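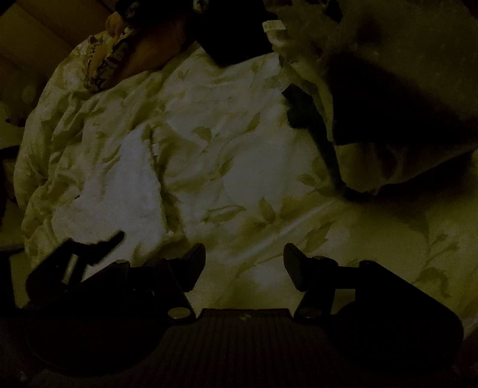

Work and Automation, Unit 8
Housekeeping and Laundry: What Changes When a Machine Learns to Make a Bed
Handout for Tue 21 January

Last unit we spent our time in warehouses, where the boxes have corners and stay the shape they were when you picked them up. Now we get to cloth, and I think this is the best material in the course! A comforter has no fixed shape. Pull one side and the other side does something you didn't ask for. People who make beds for a living deal with this all day and hardly think about it, and that is exactly what makes their work so interesting to study.

Our main case is the Halwood, a hotel with 305 rooms and a housekeeping staff that has been part of an automation trial run by Jodurham. Please read the Fovell case packet before class. The first part is dry but the shift diaries at the end are wonderful.

1. How the work is recorded

In the trial, room attendants do some of their beds with a hand-held gripper, two fingers that open and close, with a camera on it. The recordings are used to train a robot arm with the same kind of fingers. So the attendant is working and teaching at the same time, and the two don't always fit together well. A good attendant snaps a comforter flat with both arms and a step back. With a gripper you pinch a fold, lift, pull, let go, pinch again. Slower, and quite a different motion.

Think about what is lost there. The diaries mention feeling for a lump under the cover with the flat of the hand, and smoothing a crease with the forearm while the other hand is already on the pillow. None of that passes through two fingertips. Patterned bedding comes up as well - a print of leaves and vines makes small creases harder to see, and attendants say they find them by touch.

2. Whose skill is it?

Before the trial, nobody at the Halwood had written down how to make a bed beyond a single laminated card. The recordings hold far more than the card ever did: which corner goes first, how much cloth to gather, when to give up and start over. That is knowledge the attendants built up over years. Once it is in a file, it can be copied to another hotel.

The agreement in the packet pays attendants extra for recorded shifts and lets them stop at any time. It says very little about what happens to the recordings later. Read that clause twice. We will compare it with the El-Sayed laundry agreement, where workers get a say each time their recordings go to a new customer.

3. Time, pace and the room quota

Recorded beds take longer, so the quota has to give somewhere. At first it didn't, and attendants made up the difference in the bathrooms. After 31 shifts the schedule was changed and two rooms came off the list for anyone recording. Look at how that change came about (it started with the attendants' own notes, kept on the back of the linen sheets) and ask yourself whether a manager looking only at finished rooms would have caught it.

4. What the job could become

The hopeful version goes like this: the arm takes on the lifting and stretching, which is hard on backs and shoulders, and attendants move toward checking, guest requests and training new staff. I find that a really exciting picture, and parts of it are within reach. But the packet also has a plan with the same robot, fewer attendants and a longer list of rooms for each of them. Both plans use the same machine. Bring your thoughts on who gets to choose between them, and at what point in the trial that choice is still open.

For class

Make a bed at home using only a thumb and one finger of each hand. Do it once without stopping, then once more while saying each move out loud. Write a page on where the words ran out.

Also bring one example, from a job you have had yourself, of something you knew how to do that was never in the training. Short is fine. We'll put them all up on the board and sort them by whether a camera could have picked them up.

Reading for next time: Fovell packet, shift diaries and both agreements. The cost tables can wait until Unit 9.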